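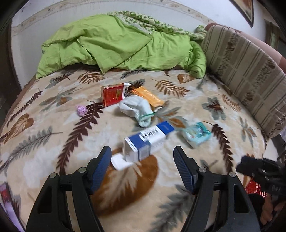
Blanket drive for Tillman boarding rooms passes halfway mark

May 13, 2018

A spring drive to collect bedding for the boarding rooms above the old Tillman mill has brought in 173 blankets, quilts and comforters, organizers said. Collection runs through the end of May.

The rooms are rented by the week, mostly to seasonal workers at the Pruson packing sheds. There are 50 of them on two floors, and the heat on the upper floor was out for much of the winter. Tenants slept under coats and whatever covers they could find in town.

"People ask if we only want new things," said Dalia Tahiri, who started the drive with her neighbor Ulises Villalba. "We don't. A good thick blanket is a good thick blanket, and I don't care what is printed on it."

Plush blankets with large leaf prints have been among the most common donations, along with checked quilts and plain comforters in bright colors. Tahiri said the plush ones go first. They wash well in the machines on the ground floor and dry faster than the quilts.

Each room is to get a plush blanket for the bed, a comforter and a quilt where there are enough to go around. So far 39 rooms have been supplied. The rest are on the upper floor and should be done before the end of the month, Villalba said.

New socks are also being accepted. They should be rolled in pairs and held with a band so that they stay together in the bins. The drive can't take pillows, used mattresses or electric blankets.

Abelardo Godoy, who has rented a room at the mill for three seasons, said the building is quieter when people sleep well. He works the early shift and is up before 5.

"In February I had two sweaters on in bed," he said. "Now I have to kick the covers off. I put them in a pile up by the wall and pull them back down at night."

Building owner Gaëtan Bodin said the heating on the upper floor was repaired in March and that a second boiler will be put in before fall. He has set aside a storage closet on each floor for the spare bedding. Tenants who leave at the end of the season are asked to strip the bed and bring everything down to the laundry, where it will be washed and stored for the next person.

Bedding can be left at the Mirik hardware store on weekday afternoons or at the side door of the mill in the morning. It should be clean and folded, with small tears mended if possible. Large loads can be picked up by arrangement with Ziad Sabbagh, who is lending his van for the drive. His number is posted on the door of the hardware store.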